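Softening butter and reviving stale bread without a real kitchen?
Asked in Small Kitchens, viewed 3,618 times

Clallstead Baker
I just moved into a studio with no oven and I'm determined to keep baking! I have a microwave, one good bowl, and more enthusiasm than counter space. My two problems are butter (always a puddle or a brick) and bread that goes stale by the second day. Any tricks? I'm at high altitude too, if that matters.
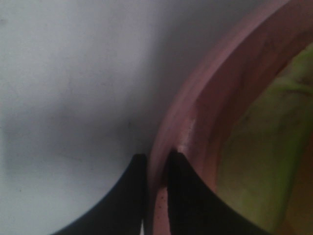
I've tried leaving the butter out overnight, but in December my place is so chilly that it's still hard at breakfast. And I love a thick slice of bread with my coffee, so please don't tell me to give it up!

Halfdan Thoroddsen
Oh, this is my favorite subject! For the butter, cut it into small cubes and spread them out in the bowl. Go at low power in very short bursts, and turn the cubes between bursts. Stop while they still look a little too firm – they keep softening as they sit.

For the bread, wrap the slice in a barely damp paper towel and give it ten seconds. Eat it right away, as it goes tough once it cools. I do this nearly every morning and it still feels like magic. Sweet rolls and plain cake work too, just go shorter.
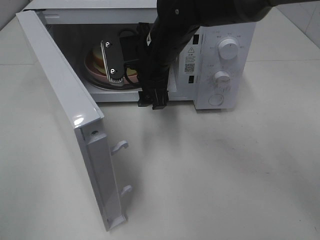 Microwave with the door open and a pink dish on the turntable

Better yet, freeze the loaf in slices the day you buy it. I got 23 slices out of my last one and enjoyed every single one of them!

Skurkham2183
just use oil instead of butter, problem solved. altitude doesnt matter for softening butter

Ceda
Mug cakes! You have to try mug cakes. Mine fell flat until I cut the baking powder in half, so your altitude does matter there. Also check the wattage before you trust any recipe – an older, smaller oven can need a lot longer.
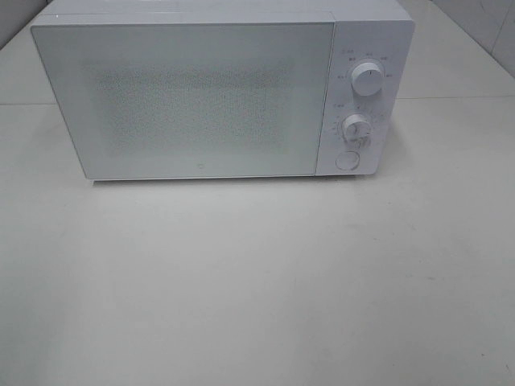 White countertop microwave, door closed

I start with a minute, peek, then add ten seconds at a time. A spoonful of jam in the middle is wonderful.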